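Buying a share in an ex-military jet trainer, what am I letting myself in for?

Asked by Adel Tahiri in Warbirds and Classic Aircraft

Hi all, long-time reader, first proper question. I've been offered a share in a 1970s two-seat jet trainer, ex air force, currently sitting in a hangar at Dikska with the wings on and the engine run every month or so. There are 27 shares in total, which sounds like a lot to me, but the chap organising it (Nevzat Sarıgül, some of you will know him from the Friday fly-ins) says only a handful of the members fly it and the rest are in it for the back seat and the bacon rolls.

I've got a bit over 400 hours, nearly all of it on piston singles, plus a few trips in the back of a friend's jet, so I'm not daft enough to think I can hop in and go. What I'd like to know is where the money goes. I've been told the fuel is the obvious bit and everything else is worse. Also the ejection seats are still fitted, and one member says they're live and another says they were made safe years ago. Surely somebody must know??

Oh, and the airframe has a logbook in a language I can't read for the first ten years of its life. Is that a problem or just part of the fun?

Answer from Hazem Kettani

Don't do it unless you like paying for things that don't move. I had a share in one and flew it 3 times in two years. Lovely noise though.

Answer from Mohcine Salem

Bit harsh from Hazem, but I can see where he's coming from! I've been in a group with a similar type for a good while now and I'd do it again tomorrow, so here's my take.

Get the seats sorted in your head first. Ask to see the cartridge paperwork, and don't take anybody's word for it in the bar. If they're live, the cartridges have expiry dates and replacements can take ages to turn up (ours came through Plundex and we were grounded most of a summer). If they've been made safe, there should be an entry signed by whoever did the job. If there's no entry, treat them as live and don't let anyone sit in it until it's been looked at. I mean that, people have been killed in hangars.

Then the engine. Find out how many hours are left before overhaul and also how many years, as the calendar limit usually catches these old things out long before the hours do. Ours came with 551 hours remaining and we all thought we were laughing, then the calendar limit came up with most of them unused. Ask what's in the engine fund today, and divide it by what an overhaul costs. It's a sobering sum.

The foreign logbook is fairly normal. We had ours translated by Ilham Sqalli, who did it properly, stamps and margin notes and all, and she found a heavy landing in there that the seller had never mentioned. Worth every penny. Kneževič used to sell a little glossary of maintenance terms too, if you fancy having a go yourself of an evening.

Other bits to ask about: hangar rent, tyres (they go quicker than you'd think), insurance for low-time jet pilots, and whether the group's permit runs out in October like half of them seem to.

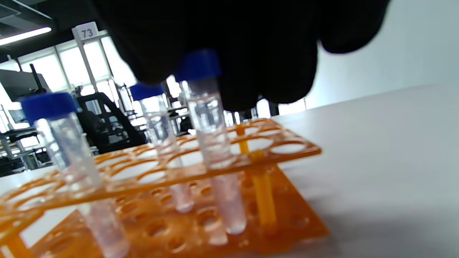 Does the fuel need testing for water if the aircraft's been parked up for a month?

Drain a sample from every tank low point before the first engine run and look at it in a clear container, then do it again after refuelling once it's had time to settle. If you get water twice running, stop and find out how it's getting in. Ours was a perished filler cap seal.

Comment from Adel Tahiri

Brilliant, thanks Mohcine. I've asked Nevzat for the seat paperwork and he's gone a bit quiet. Will have a look at the Granik group's aircraft as well before I hand over any money.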